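Project report: Teaching a simulated arm to tidy a sofa by remote control
Submitted 4/15/26
Workshop in Robotics, Clultalville

1. Aim of the project

The task was given to us in two parts. First we had to bring a robot arm to move household objects on a sofa, with a person guiding every movement from a distance. After that we had to prepare the recordings so that a learning program can copy them. All the work was done in simulation, because our school has no arm of this size. The simulator is the Sturnora package, with the living room that is delivered with it. The arm is a Franka model with a two-finger gripper.

Our group had four members. Two of us were operators and the other two checked the recordings and wrote the notes.

2. Control

We compared two ways of guiding the arm. In the first way, the operator moves each joint with a slider. In the second way, the operator holds a small controller in the hand and the gripper follows the hand. The slider method is exact but very slow, and the movements it gives are not natural. We stopped using it after the first week and kept only the hand controller, which we call the Gál controller after the code library it comes from.

With the hand controller the main difficulty was distance. The operator looks at a flat screen and cannot feel when a finger touches something. For this reason we added a second view, fixed near the wrist, which stays on the screen during the approach.

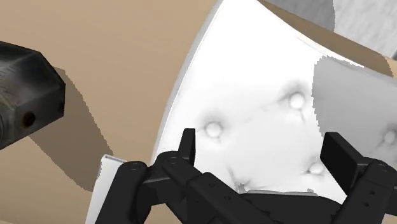
Figure 1. Wrist view with the fingers open at the tufted cushion.

In this view the fingers are large and the operator can compare them with the object. We found that new operators look at the wide view only, and they must be reminded to use the other one.

3. Recording the demonstrations

One demonstration begins when the operator takes control and ends when the object is released. The position of the arm, the opening of the gripper and the images are saved together. If the operator made a pause longer than seven seconds, we deleted the demonstration and repeated it, as the learning program would otherwise learn to wait.

The soft-looking objects gave more trouble than the hard ones. When the gripper comes from above on a cushion, there is not always an edge that both fingers can reach,
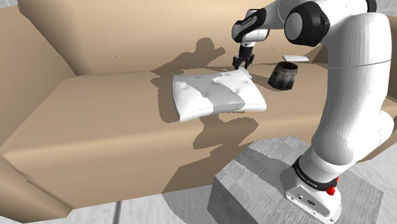 and so the operator has to turn the wrist before going down. We agreed on a rule: turn first, then lower, then close. Before this rule each operator had an own style, and the recordings were difficult to compare.

For thin objects the rule is the same but the height is more important. If the gripper goes too low, it pushes against the seat and the simulator stops with an error. We lost many recordings in this manner before we set a lower limit for the height.

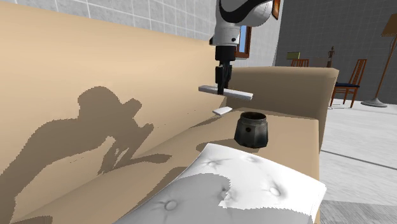

Keep the failed grasps also, and mark them as failed, wrote a reader from Sollport under our draft. A program that has seen only perfect hands will not know what to do after a bad one. We think this remark is correct. Unfortunately our first recordings were already deleted when we received it, but from that moment we kept everything and added a column for the result.

4. What remains to do

The learning part will be done until June. We would also like to repeat the demonstrations with the lamps of the room at another strength, as the shadow of the arm falls on the sofa and we do not know if this disturbs the learning. The height limit is written by hand for this sofa only and must be changed if another piece of furniture is used.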